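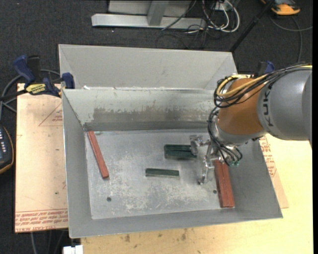 Saturday, October 12, 2024

Finished the big Bukstead necklace order tonight and I am so happy with it! I've been stringing since breakfast and my fingers feel like sandpaper, but the Braketti seed beads are the prettiest I've bought all year, a soft gray-green that goes almost silver by the lamp. The gray I want for the next batch is duller, though, more like the scuffed metal floor of that bin, with whitish scratches running across it. I think a matte bead with a pale streak would get me close, and Puvutier lists one in bags of 800. Two bags should do it (maybe three, I always drop some under the couch).

The clasps came too – 400 of the little toggle ones – and they close with such a nice click. I tried one on the long Paisan strand, the one I started back in March and gave up on twice, and suddenly the whole thing hung right. I wore it all through dinner!

Still to do: knot the silk on the short strands, cut more cord, find the good scissors. And write tags for the fair. I want to try the little meditation strands again too, with a plain round stone at the end to hold while you breathe. I made one for myself and kept it in my coat pocket all week.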